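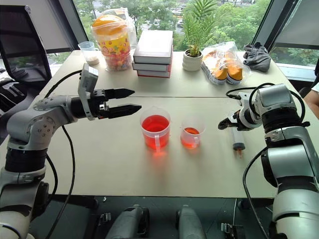
Talk notes, home canning and jelly night, Cudside library, 17 Mar 2025

Start on time even if people still coming in. Phones off. Bathrooms down the hall on left.

OPENING
Hi, thanks for coming out. Ask who has made jelly before. Ask who has made jelly that didn't set. (Same hands, mostly. Wait for laugh, move on.)
Tonight = red currant and sour cherry. Juice, sugar, acid, pectin. How they work together and where it goes wrong. No pressure canning tonight, that's a whole other talk, don't get pulled into green beans again.

WHY JELLY FAILS
Three usual suspects. Too little acid, too little boil, wrong measure.
Measuring first. Dry cups for sugar, liquid cup for juice. Read it at eye level, cup on the counter, bend your knees. Don't hold it up in the air and squint. Red juice is easy to read in clear plastic, apple juice less so.
Check your old cups. If the marks are fading get a new one, they're cheap.
My January batch: measured in a hurry, cup too much juice, ended up with syrup. Good on pancakes. Tell this one quick.

GETTING THE JUICE
Frozen fruit is fine. Thaw it in the fridge overnight, keep all the liquid.
Simmer with a little water, mash, ten minutes or so. Drip through a damp jelly bag.
DO NOT SQUEEZE THE BAG. Say it twice. Cloudy jelly tastes the same but you will be annoyed every time you open the fridge.
Leave it overnight if you can. Go do somthing else.
Currants from Badawi farm stand, if they ask. They freeze them in flat bags in summer. Bring cash.

SUGAR
People always want to cut it. With regular pectin you can't, it won't set. Buy the low sugar kind and follow the sheet in the box.
No doubling batches. Wide pot, one batch, wash up, second batch. Yes it's slower.
Small test batch is 500 ml juice, write that on the board. Grams and ml person in the back row last time was right, put both.

BOIL
Full rolling boil, one you can't stir down. Then time it, by the sheet.
Pot much bigger than you think. Juice climbs fast. Long sleeves.
Cold plate test: saucer in the freezer before you start, spoonful on it, push with finger, wrinkles = done. Take pot off the heat while you test!! everyone forgets
Pass the saucer around here. Wipes are in the tote.

JARS
Wash, keep hot. Quarter inch headspace. Wipe rims. Finger tight, not gorilla tight.
Water bath time off the sheet, plus extra for altitude. We are low here, Hallance people are up the hill so look at the chart on the back of the handout.
Leave them alone 12 hours. No tipping to check, no retightening bands.
Lid pops back when you press it: fridge, eat it first.

(if running late skip to questions)

HANDOUT
One sheet, both sides. Printed 135, leave the extras at the front desk. Jornau hall wants some for thier spring sale too.

QUESTIONS THAT ALWAYS COME UP
Wax on top? No. I know your grandmother did.
Old pectin? Check date, old stuff sets weak.
Can I fix runny jelly? Sometimes. Recook steps at bottom of handout, small amounts only.
Honey? Different recipe, look one up that was tested.

Tasting table at the end. Crackers in blue bin. Spoons!! Jars back to me please, with lids.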